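Brodora to supply display props for Eratstead show homes

9 Dec 2019

Brodora, the maker of display props for furniture shops and property developers, has been appointed to supply imitation electrical goods to the Eratstead housing development. The agreement covers 160 show homes and sales suites and was signed with the developer, Plalelton, after a tender that opened in the spring.

Under the terms of the contract, Brodora will provide 590 items in the first year. These include imitation flat screen televisions in four sizes, dummy laptops, hollow loudspeakers and a new range of bedside radios. Each television may be fixed to a wall or placed on its stand, and screen inserts can be changed without tools. Plalelton has asked for a plain dark insert in bedrooms and a landscape insert in living rooms.

Marek Machala, commercial director of Brodora, said the company was pleased to have been chosen. "Our products are light, they carry no wiring and they can be moved from one house to the next in an ordinary van. We look forward to working with the Plalelton team at Eratstead."
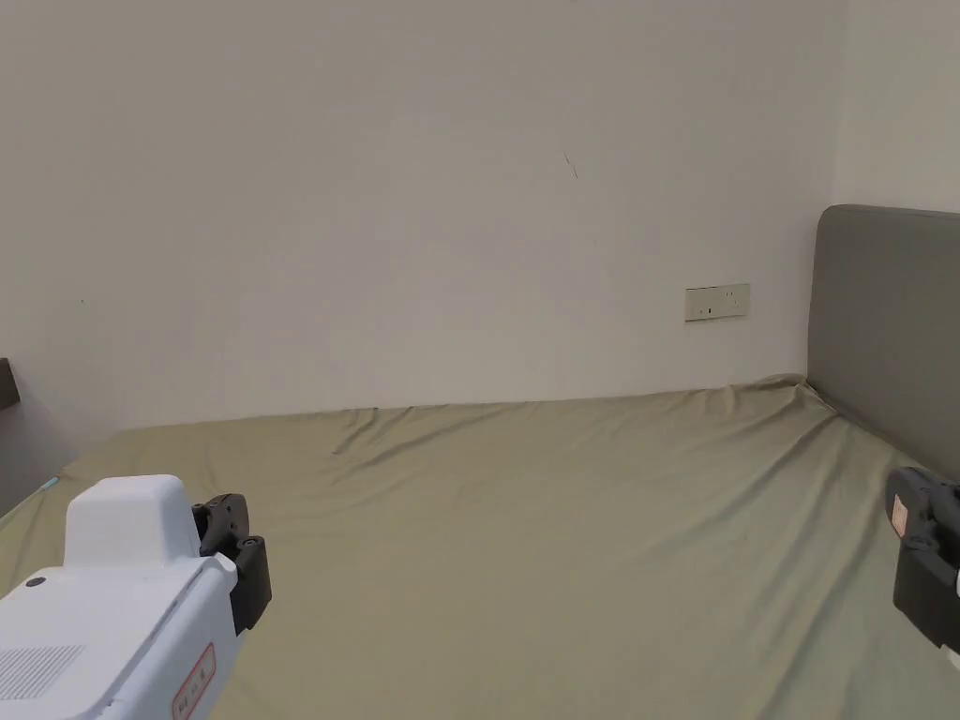
Reading time: 2 minutes

Deliveries will begin in January from the company's warehouse at Tóth, where a further 2,700 square feet of storage has been leased for the purpose. Items for the first 30 homes will be sent out together. The remainder will follow as each phase of building is released for sale.

Aarti Tripathi, head of sales presentation at Plalelton, said that working televisions had been used in earlier show homes but had proved costly to insure and slow to replace. Buyers, she added, wished chiefly to judge whether their own furniture and equipment would fit the rooms. A card in every house will state that the electrical goods on display are props and do not form part of the sale.

The contract also provides for repairs. Damaged casings will be returned to Tóth and exchanged within five working days, and scratched screen inserts will be replaced free of charge during the first year. Viera Hrnčiar has been named as account manager and will be the point of contact for all site staff.

Brodora has confirmed that existing orders from furniture shops will not be affected. Customers who hire props by the week should continue to book through the hire desk, which is managed by Agathe Bodin. The printed catalogue for the coming year, with the bedside radios and revised prices for wall brackets, will be posted to account holders in January.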